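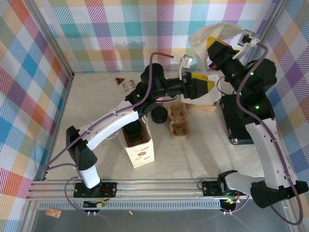

Amerley Mensah wollte wissen, warum ein Betrieb, der Papiertücher zuschneidet und faltet, auf der ersten Zeile seiner Selbstdarstellung nicht vom Papier spricht, sondern von der Falte. Ein Tuch sei doch ein Tuch, und gefaltet werde es in jeder Fabrik. Die Frage kam schriftlich, und die Antwort hat den Text ersetzt, der vorher auf dieser Seite stand.

# Über Zestine

Zestine verarbeitet Tissue zu Einzeltüchern: Kosmetiktücher, Taschentücher und ungeprägte Wischtücher für Werkstatt und Labor. Das Rohpapier kaufen wir als Rolle zu. Eine eigene Papiermaschine haben wir nie betrieben und planen auch keine. Unsere Arbeit beginnt beim Abwickeln und endet beim verschlossenen Karton.

Von der Falte hängt ab, wie ein Tuch aus der Box kommt. Liegt sie zu fest, reißt die Lage beim Herausziehen an der Kante ein. Liegt sie zu locker, zieht ein Tuch das nächste nicht weit genug nach, und der Benutzer greift in den Schlitz. Beides führt zu Reklamationen, die in der Regel als Papierfehler gemeldet werden und beim Rohpapierlieferanten landen, obwohl dort nichts zu beanstanden ist.

## Das Material

Standard ist ein 2-lagiges Tissue aus Frischfaser, weiß, ohne Duftstoff und ohne Lotion. Die Lagen werden am Rand mechanisch verbunden, Leim wird nicht eingesetzt. Für Wischtücher verwenden wir eine nassfeste Qualität, die sich trocken etwas steifer anfühlt und nach dem Zusammendrücken stärker zurückfedert.

Tissue ist gekreppt und deshalb in einer Richtung dehnbar, in der anderen kaum. Wer ein Tuch quer zur Kreppung anfasst und zieht, erhält einen anderen Griff als längs dazu. In unseren Datenblättern sind beide Richtungen getrennt angegeben. Einen Mittelwert aus beiden, wie er gelegentlich angefragt wird, geben wir nicht heraus.

Ein zerknülltes Tuch wie das weiße im Bild hat mit dem Zustand in der Box nur noch das Flächengewicht gemeinsam. Es hängt anders, nimmt Feuchtigkeit ungleichmäßig auf und lässt sich von Hand nicht mehr auf das ursprüngliche Maß glätten. Für die Auslegung der Packung ist das ohne Bedeutung, für die Auslegung des Abfallbehälters durchaus. Kunden aus der Hotellerie unterschätzen das Volumen benutzter Tücher regelmäßig. Wir rechnen ihnen den Bedarf auf Wunsch vor.

## Farbe und Umgebung

Weißes Tissue auf weißem Untergrund ist schlecht zu beurteilen. Kanten verschwinden, kleine Einrisse ebenso. Ein Karomuster in Pastelltönen, wie es die Wände oben zeigen, macht eine Kontur zumindest dort lesbar, wo sie einen farbigen Streifen kreuzt. Eine helle, leicht marmorierte Fläche ist für feine Fasern dagegen ungünstig. Zur Sichtkontrolle auf Faserstaub verwenden wir in der Fertigung eine matte dunkle Unterlage, die nach jedem Los abgewischt wird.

Die Box der Reihe Drulik ist bedruckt und in Karo, Uni und Streifen lieferbar. Den Druck vergeben wir außer Haus. Die Gestaltung stammt von Manon Lachance, die Stanzform ist seit der ersten Auflage unverändert.

## Produktreihen

- **Drulik:** Kosmetiktücher in der Box, 146 Tücher, Interfaltung, Entnahme von oben.
- **Quartey:** Taschentücher im Folienpäckchen, 12 Päckchen je Bündel, Öffnung wiederverschließbar.
- **Bruno:** Wischtücher, nassfest, im Spenderkarton. Lieferung nur an gewerbliche Abnehmer.

Quartey wurde zeitweise auch mit Prägerand geliefert. Der Rand erhöhte die Packungsdicke, sodass die Bündel nicht mehr in den vorhandenen Umkarton passten. Die Ausführung ist gestrichen, Restbestände gibt es nicht.

## Prüfung

Jedes Los wird vor der Freigabe von Hand geprüft. Aus der Box werden die Tücher einzeln und ohne Pause entnommen, bis sie leer ist. Protokolliert werden Einrisse, Doppelentnahmen und abgebrochene Nachführung, jeweils mit der Position im Stapel. Die Position ist wichtiger als die Häufigkeit: Fehler in den oberen Lagen deuten auf zu hohen Pressdruck beim Einlegen, Fehler am Stapelende auf einen verzogenen Boden.

Die Tücher lagern vor der Prüfung offen im Prüfraum. Tissue nimmt Luftfeuchte schnell auf, und ein im Dezember aus der kalten Halle geholter Karton verhält sich bei der Entnahme anders als derselbe Karton am Nachmittag. Geprüfte Tücher gehen in die Altfaser und werden nicht wieder verpackt.

Für die Prüfvorschrift ist Mansa Abubakari zuständig. Abweichungen werden mit Fuseini Appiah aus der Falterei besprochen, bevor an den Messern oder am Faltblech etwas verstellt wird.

## Betrieb

Wir arbeiten an einem Standort mit 5 Faltlinien. Eine davon ist für Muster und Kleinmengen reserviert und läuft nur bei Bedarf. Formatwechsel dauern auf den älteren Linien etwa einen halben Arbeitstag, weshalb Sonderformate gesammelt und gemeinsam gefahren werden. Wunschtermine für Sonderformate nehmen wir entgegen, bestätigen sie aber erst nach der Linienplanung.

## Muster und Anfragen

Muster verschicken wir ungeöffnet in der Verkaufspackung. Lose Einzeltücher senden wir nicht, da sie beim Transport die Falte verlieren. Bitte geben Sie bei der Anfrage Format, Lagenzahl und Entnahmerichtung an, bei Bruno zusätzlich das vorgesehene Lösemittel.

Anfragen zu Mengen und Lieferzeiten bearbeitet Edem Kwofie. Bei Reklamationen benötigen wir die Losnummer vom Boden der Box und, falls noch vorhanden, die restlichen Tücher in der Originalpackung.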